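Hand-held grippers or teleoperation for closing lids?
Posted by Hidayah Lubis on December 12, 2022
Filed under: Manipulation > Teaching by demonstration

I am collecting demonstrations for a task where a clear organizer box must be closed with two arms.
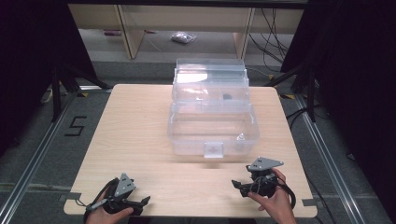

My problem is the moment when the lid comes down. With the hand-held grippers I can do it quickly, and I have 86 recordings. But when I replay them on the arms, the left one pushes the box away before the right one has it. In August we did the same task by remote control with the Torkau leader arms and the box did not move so much, but each try was very slow. Which way would you continue?

torkau_user53
Remote control. When you hold the gripper yourself, your wrist gives way a little and you don't notice it. The arm is stiff and will not do this. With leader arms you record only what the arm is able to do.

mellowgear
I don't agree. I spent 3 weeks on leader arms with a similar lid and my operators learned bad habits, they waited and waited before each contact. The policy learned the waiting too. Keep the hand-held ones and make the arms softer on replay. What stiffness do you use?

Hidayah Lubis
The default from Skerer, I did not change it. I will try lower this week.

pnt_west
Also transparent plastic is difficult for depth. Do you use depth at all, or only color? If the policy guesses the front wall wrong by a few millimeters, it will push exactly as you describe, and softness will only hide it.

Hidayah Lubis
Only color. It is possible, I did not check the wall position.

torkau_user53
Softness hides many things, yes. I still would record 53 or so by remote and compare before you throw anything away.

mellowgear
Comparing is fine. But then use the same person for both, otherwise you compare operators.

Hidayah Lubis
Same person is me, so this is easy. I will first lower the stiffness and replay 2 of the worst recordings, then write the result in this thread.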